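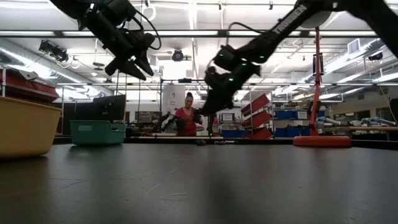
Gullcombe, August 30, 2021

I have been meaning to write about the summer robotics course for weeks now, and since my laundry is going and the coffee is fresh, you're getting all of it at once (sorry!). I signed up back in spring, mostly out of curiosity, and I have ended up spending more evenings over in Mendton than I have in my own kitchen.

Our project is sorting. Small parts go into bins, and two arms share the work over one table, which sounds like the easiest thing in the world until you try to get them to take turns. My team calls our program Polat, after a street one of us used to live on, and the name has stuck so well that we now talk about it like a moody cousin. Polat is fine with the green bin. Polat has opinions about the yellow one. We spent a whole evening on where the yellow one should sit, moving it a little, running everything again, moving it back, and I loved every minute, even the ones when I was grumbling.

What I like best is the room itself, with all those pipes and ducts and lights overhead, and shelves of red and blue bins wherever you look. I also have a soft spot for the orange desk lamp and would happily take one just like it home. There is usually someone busy on the far side with a project of their own, and I've learned a lot just by wandering over and asking.

As of last night we have 119 practice runs in the notebook, and nearly half of them have the word "almost" written next to them in my handwriting. The plan is to show our work at the Stullotby student day in October, so we have a little while yet to get the handoff smoother. I still need to rewrite the part that decides which arm goes first, and I promised to bring muffins next time, so I'd better go and see if we have any eggs.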